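Poltex – Adoucisseur d'eau Floston 300
Notice d'installation et de mise en service
Section 4 : raccordement, premier remplissage, réglages

Lire la section 3 (choix de l'emplacement) avant de commencer. Appareil déballé, bac à sel vide, vanne de bypass montée.

4.1 À préparer

Clé à molette, ruban PTFE, seau, chiffons, niveau à bulle.
Bandelettes de test de dureté (sachet fourni, collé sous le couvercle).
Sel en pastilles. Pas de sel de cuisine, pas de sel de déneigement.
Tuyau d'évacuation souple et ses 2 colliers.
Code de la page réglages : 268. À noter quelque part, il est demandé à chaque coupure longue.

Note : le kit Brulbridge (flexibles longs + siphon) est vendu à part. Mêmes étapes, sauf 4.2 point 5, voir la feuille jointe au kit.

4.2 Raccordement hydraulique

1. Couper l'eau au compteur. Ouvrir un robinet en bas de la maison, laisser couler jusqu'à l'arrêt complet.
2. Placer l'adoucisseur. Vérifier l'aplomb dans les deux sens. Caler si besoin sous le socle, jamais sous le bac.
3. Repérer les flèches sur la vanne. Entrée = eau du réseau. Sortie = vers la maison. L'inversion est la panne numéro un au service après-vente.
4. Visser les flexibles à la main, puis un quart de tour à la clé. Joints plats fournis, un par raccord. Pas de PTFE sur les joints plats.
5. Brancher le tuyau d'évacuation sur l'embout cannelé, mettre le collier, descendre vers le siphon. Laisser un vide d'air entre le bout du tuyau et l'eau du siphon.
6. Brancher le trop-plein du bac à sel. Tuyau séparé, en pente, sans remontée. Ne pas le raccorder sur l'évacuation du point 5.
7. Mettre le bypass sur la position BYPASS. Pas SERVICE à ce stade.

Attention : ne pas serrer les raccords plastique à fond. Un corps de vanne fendu n'est pas pris en garantie.

4.3 Premier remplissage

1. Rouvrir l'eau au compteur, doucement. Contrôler les raccords un par un avec un chiffon sec.
2. Laisser couler le robinet du bas jusqu'à ce que l'eau soit claire. Le refermer.
3. Tourner le bypass vers SERVICE, au quart seulement. On entend l'air sortir. Attendre.
4. Quand le bruit s'arrête, ouvrir en grand.
5. Verser 9 litres d'eau dans le bac à sel. Cette fois uniquement, ensuite l'appareil gère tout seul.
6. Ajouter le sel jusqu'au repère MAX gravé à l'intérieur. Ne pas tasser. Refermer le couvercle.

Eau légèrement jaune les premiers jours : résine neuve, sans danger. Faire couler l'eau froide quelques minutes le matin.

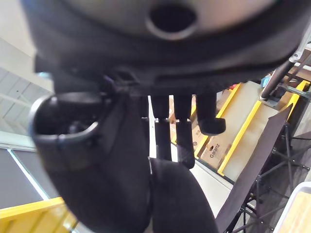 Fig. 4 – Pince noire à trois doigts, sous un carter gris foncé.

4.4 Réglage de la dureté

1. Tremper une bandelette dans un verre d'eau du réseau, prélevée avant l'adoucisseur. Secouer, attendre, comparer avec les couleurs du sachet.
2. Brancher le bloc secteur. L'écran s'allume sur l'heure.
3. Appui long sur MENU, entrer le code, valider.
4. Page DURETÉ : rentrer la valeur lue. En degrés français (°f). Si la bandelette est en degrés allemands, table de convertion en annexe B.
5. Page HEURE : régler. Ne passe pas toute seule à l'heure d'été.
6. Page RÉGÉNÉRATION : laisser 02:00 par défaut, ou choisir une autre heure creuse. Éviter les heures où tourne le lave-linge.
7. Valider, attendre le retour à l'écran d'accueil. Si on sort avant, rien n'est enregistré.

Note : vis de mixage sur le côté de la vanne. Sert à garder un peu de calcaire dans l'eau de sortie. Réglage d'usine correct pour la plupart des logements. Tourner par petites touches, puis refaire un test le lendemain.

4.5 Régénération manuelle de contrôle

À faire une fois, le jour de la pose. Ne pas tirer d'eau pendant le cycle.

1. Appui long sur REGEN. La vanne se met à tourner, bruit de moteur normal.
2. Vérifier que l'eau part bien au siphon. Filet régulier, pas de débordement.
3. Vérifier l'aspiration : le niveau dans le bac à sel doit baisser doucement.
4. Laisser finir. L'écran revient à l'heure.
5. Refaire un test bandelette, cette fois sur un robinet de la maison.

Si le niveau du bac ne baisse pas : tuyau de saumure pincé ou écrou desserré côté vanne. Resserrer et relancer. Toujours rien, voir section 7.

Si l'eau coule en continu au siphon après le cycle : couper par le bypass, débrancher le bloc secteur, rebrancher, relancer une régénération. Si ça continu, laisser en BYPASS et contacter le revendeur.

4.6 Précautions

Local hors gel. En cas d'absence l'hiver dans un logement non chauffé, vidanger (section 6.3).
Pas d'eau chaude dans l'appareil. Clapet anti-retour obligatoire si le chauffe-eau est proche.
Garder un robinet non adouci pour l'arrosage et l'aquarium.
Ne jamais laisser le sel descendre sous le niveau de l'eau dans le bac.
Bloc secteur d'origine uniquement. Les blocs du modèle Nnaji ont la même fiche mais pas la même tension, ne pas les utiliser.

Suite : section 5, entretien courant et nettoyage du bac.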